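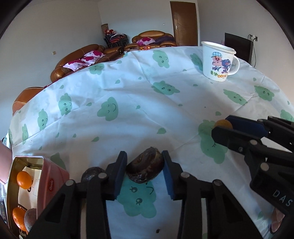 Melina Fragkou wanted to know last term why we sort fruit before packing it, when a mixed box looks nicer and takes half the time. It is a fair point and these notes start from it. A mixed box is fine if it will be eaten the same evening. For anything that has to stand overnight, the order of work matters more than the look.

Unit 4: Packing fruit in small boxes
Stuststead Adult Learning, household and larder skills

What you need
A clean sheet or cloth to work on, large enough to lay all the fruit out in one layer. A card box, which may be a used one if it is clean and dry inside. Paper for lining. A bin for anything spoilt.

Sorting
Put the fruit out on the cloth before any of it goes in a box. Mandarins and other orange fruit go to one side, dark fruit to the other. Dark skins hide bruises, so turn each one over in good light and press gently near the stalk. A soft patch the size of a thumbnail is enough to keep it out of the box.

Wrinkled skin is a separate question. A passion fruit is often at its best when the skin has creased. An avocado with loose, dented skin is usually past it. Mandarins should feel heavy for their size – a light one with a puffy skin will be dry inside.

Weeds and leaves left on the stalk can come off now. Wipe with a dry cloth. Do not wash fruit that is going into card.

Packing
Line the base with one sheet of paper. Firm fruit goes at the bottom and soft fruit on top. Keep to two layers. The small Mokon box we use in class takes 9 mandarins with a little room to spare, and 475 g of passion fruit on its own. The Nordin box is deeper, but the lower layer gets squashed if you fill it.

Avocados ripen faster next to apples and bananas. If you want them to wait, pack them separately.

Storing
A cool cupboard is better than a windowsill. Look through the box every morning and take out anything with mould, along with the paper it was touching. Mandarins keep longer in the fridge, uncovered.

For next time
Bring one box from home and almost 20 pieces of fruit between two people. Read the Flavidum sheet on citrus, first page only. The practical takes 80 minutes, and we start at 10 – please have the cloths laid out by then.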